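Robotik-AG deckt den Tisch: Schülerteam bereitet sich auf Wettbewerb vor

Montag, 21. Oktober 2024

Die Robotik-AG der Drokelis-Schule tritt in diesem Jahr erstmals mit einem zweiarmigen Aufbau beim Clindby-Cup an. Die Aufgabe in der Klasse "Haushalt": Zwei Roboterarme sollen Geschirr und Besteck auf einem Tisch ordnen - ohne dass jemand eingreift. Pro Lauf sind höchstens 70 Sekunden erlaubt.

Seit den Sommerferien trifft sich die Gruppe zweimal in der Woche. Die Steuerung trägt den Namen "Justo" und wurde von den Jugendlichen selbst geschrieben. Geübt wird mit wechselnden Anordnungen, damit sich das Programm nicht auf feste Positionen verlässt. 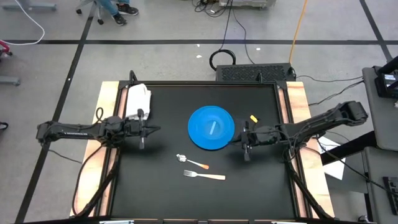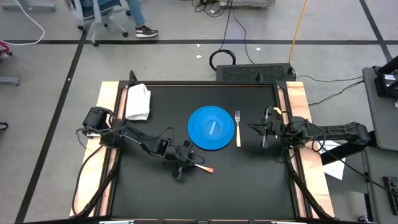 Zwei Arme, ein blauer Teller: Übungsaufbau der AG.

Schwierigkeiten macht nach Angaben des Teams vor allem das Greifen flacher Gegenstände. "Eine Gabel liegt fast auf der Tischplatte auf, da bleibt für die Finger wenig Platz", sagt AG-Leiter Tadeo Lagos. In den Herbstferien wurde deshalb die Anfahrt der Greifer überarbeitet. Von den letzten 50 Übungsläufen wertete die Gruppe die meisten als gelungen - genaue Zahlen will sie vor dem Wettbewerb nicht nennen.

Der Elektrobetrieb Rampersad unterstützt die AG mit 400 Euro. Das Geld ist für Ersatzteile und die Fahrt zum Wettbewerb vorgesehen. Neue Mitglieder ab Klasse 8 können nach den Ferien einsteigen, Vorkenntnisse im Programmieren sind nicht nötig. Anmeldungen nimmt das Sekretariat entgegen.

Weitere Meldungen
Mathe-Olympiade: Anmeldung für die zweite Runde läuft
Schulbibliothek mit neuen Öffnungszeiten
Herbstkonzert der Bläserklassen in der Aula
Radweg an der Schule wieder frei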